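Visit to the refill room of Gramska, in February

We arrived at 9 in the morning and Kasun Marikar opened the door for our group. Gramska sells soap without new packages, and people from the neighborhood come with their own bottles. Last year they filled 3000 of them.

First we learned to pour over a basket, so the drops do not go on the wooden table.
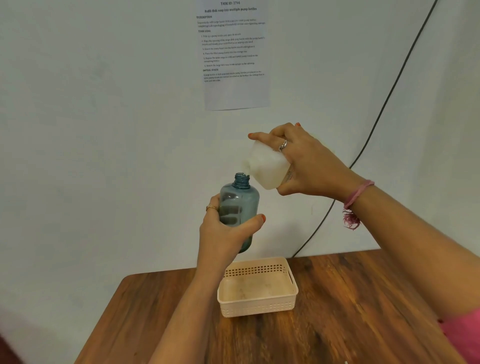
Kasun told us that thick soap needs patience, and I agree with him. My own bottle took very long. After this we had tea, and Tania Bepari explained to us the prices. A small refill costs 42 cents, which I found very fair.
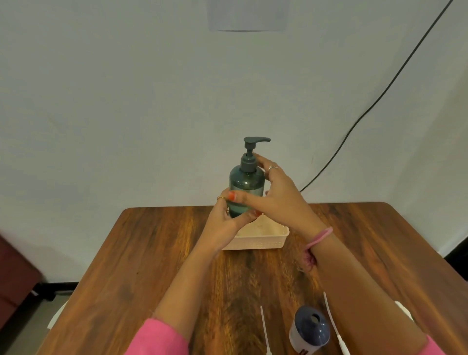
A pump bottle with its pump head on, held in both hands.

I would like to visit again in summer.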